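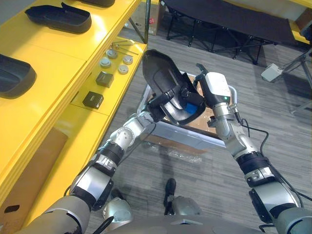
Black tray in the gripper, parts shelf on the left, open box between the arms.

Skeltar Shared Floor Rules kit (Handex), reviewed after a winter of use

Bought this in February through Sydorenko, paid $200, got it two days later. Writing this up fast between shifts so forgive the state of it.

What you get: a spiral-bound rulebook, a pad of startup sheets, a pad of incident slips, a roll of floor tape, a set of laminated cards with a ring through the corner, and a download code for the same stuff in editable form. No software. No sensors. If you want something that plugs into the robot, keep looking. It's a paper kit about how people and a two-armed robot should behave around each other when the work is small stuff, picking trays and covers and little parts off a shelf and putting them in boxes.

We're the kitting side at Tetby. Small parts, lots of changeovers, people walking in and out of the area all day. Before the kit our rules were a page and a half someone typed up when the robot arrived, plus whatever was written on the whiteboard that week. It showed.

The book

Written by Nadiia Yurchenko, who has clearly stood next to one of these for long hours. Short chapters. Most rules are one sentence, then a paragraph of why, then a box with the exceptions. I read the whole thing over two lunches. Chapter order is odd — emergency stops come after labeling, which I would have flipped — but the index is good.

Rules that changed how we work:

One thing in the hand, one place for it to go. If the gripper is holding something, the place it's going has to be clear and open before the arm moves. Sounds obvious. We were breaking it every shift, somebody sliding a box over while the arm was already on its way.

Cables get a named owner. Any cable running along the outside of an arm gets looked at with the arm at full reach, at full fold, and at one pose in the middle. Initials on the startup sheet. We'd been checking with the arm parked, and a parked arm hides a loop that'll snag.

Floor film is litter. Shrink wrap, bags, tape backing, all of it gets picked up before the next run and not at the end of the shift. Our worst habit, still. The book gives it a full page and I rolled my eyes at it, then slid on a piece of it the next morning. Point taken. Film on carpet is slicker than you'd think and it's clear so you don't see it.

Shelf lips stay empty. Small parts sit back from the edge, flat ones especially. Loose rods go together and all point the same way. The book wants a bin for every type and that's where I part ways, see below.

Nothing stored in the walk path. Includes furniture. Includes tripods. Includes "just for now."

The tape

Good tape. Sticks to carpet tile, which most floor tape doesn't, and it came up without leaving goo when we moved the line. The kit says to mark the keep-out line at full arm reach plus 800 mm. Fine for our layout. If you've got a tight room that's going to eat your aisle, so measure before you order. And the book is clear that 800 is their starting number and your own risk assessment wins. I'd have liked that on the card too and not only in the book. People read the card.

One roll wasn't enough for us. Extra rolls from Sydorenko were slow to come, and the invoice was wrong the first time.

Startup sheets

Best part of the kit for me. Fourteen lines, one side of paper. Stop button pressed and reset, fingers looked at for cracks, indicator light checked against the card, cables, floor, shelf, box. Takes four minutes once you know it. Takes fifteen the first time and everyone will complain.

I kept numbers as I wanted to know if it was costing us. Month before the kit: 3421 completed placements. Second month with it: 3922. I'm not going to say the paper did all of that, we also got a better box supplier in the same stretch and lost one very slow part number. But the sheets didn't slow us down and that was the arguement I kept hearing from the floor. 

The pad has no carbon copy. Dumb. You want one sheet on the clipboard and one in the binder, so we print our own from the download now.

Incident slips

Half page. What was in the hand, where were the people, who hit stop, what got changed. No line for blame, I like that. People fill these in for near misses, which never happened with our old form, the old one had the word INVESTIGATION across the top.

There's no box for "part slipped." Weird omission for a kit about grippers. A part rotating in the fingers is most of what we write up. We put it under Other.

Cards

Laminate is thin. Two have split already. The light-color card is generic and you have to write in what each color means on your own machine, with a marker that then rubs off. Get a paint pen. The stop card is great though, huge type, hung at eye level. 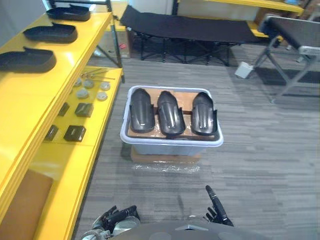 Can a person reload the parts shelf while the robot is running?
Under the kit's rules the robot has to be stopped first, with the person who reloads holding the card ring until they're back behind the tape.

That rule got us the most pushback and I've come around on it. We batch the reloads now, top shelf and lower shelf in the same stop. Fewer interruptions than before. The book suggests fixed reload times, which didn't suit us — part mix changes too much — so we go by how low the trays are.

Box and bin setup

Chapter 6, the one I'd photocopy for anybody. Long curved parts stand up in a slotted insert, same way around, with space for fingers between. Insert gets checked for crushed slots. A bin sitting on top of something else gets a push test from each side before the first pick, and the thing underneath should be as wide as the bin or wider. We failed that one on day one. If it's narrower you either strap it or swap it. Cardboard as a base is allowed for trials, with a daily look for sagging, and not for production. Fair.

Also a short bit on hands: where a robot's fingers should be when it's idle. Low, away from the walk path, not pointing at face height of someone kneeling to pick up a dropped part. I'd never seen that written down anywhere. We added a park pose the same afternoon.

Where I don't follow it

Bin per part type. On a sloped-out setup with narrow shelf levels you run out of width. We group by type in open clusters with a gap between and it's been fine. The book says if you can't do bins you should write down what you do in its place and have two people sign it, so we did, and technically we're still in compliance with the thing. Bit of a loophole.

Training chapter is thin. Six pages, mostly a sign-off table. Nothing for temps who are there three days. We wrote our own one-pager and stapled it in.

And it's all English. The editable files help, we did a Ukrainian version and a Spanish version ourselves, but the cards would've been the place for it. I emailed Handex about this, got a polite answer and no date.

Who should buy it

Small sites with one or two robots and no safety department. Labs sharing a room with office people. If you already have a proper documented system you'll find maybe three pages you don't have, and they'll be in chapter 6.

Does not replace a risk assessment or whatever your robot's maker tells you. Says so on the inside cover, and again in every chapter, gets a bit much.

Would I buy again: yes at $200, no at the bundle price with the wall posters. Posters are the cards but bigger.

Four out of five. Point off for the laminate and the missing slip box.

Update, a few weeks later: replacement cards arrived from Sydorenko at no charge, thicker laminate. Still no "part slipped" line on the new pad. Leaving it at four.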